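Home Posts Recipes Archive Contact

The January clear-out, day 10

January 22, 2020

I have lived in this flat for nine years and I don't think I'd seen the back of the hall cupboard in eight of them. So this month I'm doing it properly (again!), a shelf an evening, with the radio on and a mug of tea going cold on the windowsill.

The cupboard was mostly paper. Instruction books for a Brinik kettle I gave away in June, takeaway menus, a bus map of Bindham from before they moved the station stop, and a biscuit tin with 200 buttons in it – it said so on the lid in my gran's writing, and I'm taking her word for it. The buttons stay. I did try to be strict but I got as far as the little green ones off her cardigan and put the lid straight back on.

My friend Shuk-fan Mok came round on the second evening and was much harder than me. She'd have the lot down at the charity shop on Tramis Road by now, buttons included, and she's probably right about the fondue set.
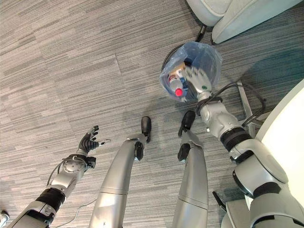
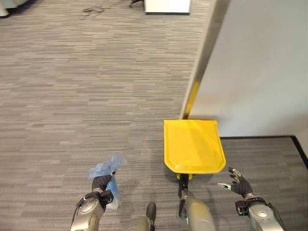
Clothes are next and I'm dreading it. I've got a whole drawer of jumpers that are either too small or too itchy, and I keep folding them up nicely and putting them back as if that counts. What does help is having something to put the rubbish in before I start, even a thin crumply bag like the light blue one in the second photo, so that the odd socks go in there and don't end up on the bed, then the chair, then the drawer again. I'll report back when I've faced the scarves.

Comments

Pauline: Keep the fondue set! We got ours out at New Year and had a lovely time.

Chung: Is the bus map going spare? I'd love it.

Jen B: Day 10 and you've still got jumpers to do, I feel so much better about mine.

Contact me | Copyright 2020 | Back to top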